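Finishing > Tables and desks
Topic: Snack grease on a light wood table, oil or poly?

Nandi Chauke
March 21, 2022
I bought a light wood table from Drusmont in January. It was $489 and the tag said "natural oiled finish," with no brand. It gets used for everything, including lunch, and chips are the worst of it. I wipe it with a damp cloth and a drop of dish soap. When I look across the top with the window behind it I get dull spots that I think are grease.

Should I put more oil on it, or sand it back and use a water-based poly? I would like to keep the color as pale as it is now. 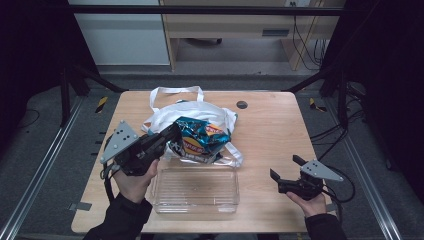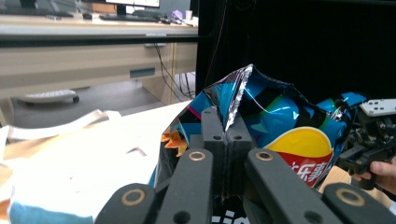
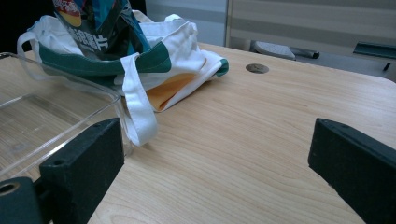 Thulani Kruger
Poly. I went through the same thing with a maple desk. Oil looks nice for a few months and then you are doing it again. I sanded to 180, wiped it down, and put on Jevus water-based matte. It has been three years and all I do is wipe it. The color barely changed.

Lerato Maluleke
I would not sand a table that new. You don't know if it's solid or veneer, and if it's veneer you can go through it at the edges before you notice. Rounded corners are where it happens first.

Try mineral spirits on a rag in one spot, somewhere out of the way. If the dull area lifts, it was grease sitting on top. If it doesn't, put on one thin coat of hardwax oil. Vilivik makes a clear one and a small can was $35 where I live. You will use very little of it.

Nandi Chauke
Drusmont's page says "birch" and nothing else. I wrote to ask and have not heard back. How do I tell if it is veneer?

Lerato Maluleke
Look at the end of the top. If the grain lines on the surface carry on over the edge as end grain, it's solid. If there's a strip along the edge with its own grain, or you can see layers, it isn't.

Thulani Kruger
Veneer can be sanded by hand with 220 and a block. People make too much of this. Just stay off the corners with any power sander. I agree about testing first though.

Precious Msimang
I'll disagree with Thulani on the poly. Water-based poly over a factory oil finish can peel if there's any oil left in the wood, and you can't see whether there is. Mine came up in flakes next to the sink end of the table and I had to strip the whole thing. If it was sold oiled, stay with oil.

Thulani Kruger
Did you put a coat of dewaxed shellac under it? That is what it's for.

Precious Msimang
I did not. I still wouldn't recommend it to someone who has owned the table for 2 months and has a few dull spots.

Thandeka Du Plessis
Dish soap might be the trouble here. It strips oil finishes a little every time, and then the grease has somewhere to go. I switched to plain water for daily wiping and the Rampersad oil soap once a month – dull spots stopped coming back. I also put the chips in a bowl now, but my kids ignore the bowl.

One more thing on the Vilivik. It ambers slightly, even the clear. On birch you may notice. They sell a version with a bit of white in it that stays paler.

Lerato Maluleke
Good point about the white one, I forgot it existed. Mine is oak so I never needed it.

Nandi Chauke
I looked at the end of the top and there is a strip along the edge, so veneer. No sanding then. I'll do the mineral spirits underneath first, then on a dull spot, and drop the dish soap. If I end up oiling it I'll get the white version. Does it need 2 coats?

Lerato Maluleke
One, and wipe off everything that hasn't soaked in after ten minutes. Lay the rags flat outside to dry. Don't ball them up in the trash, they can catch fire.

Thulani Kruger
Post how it goes. I still say poly.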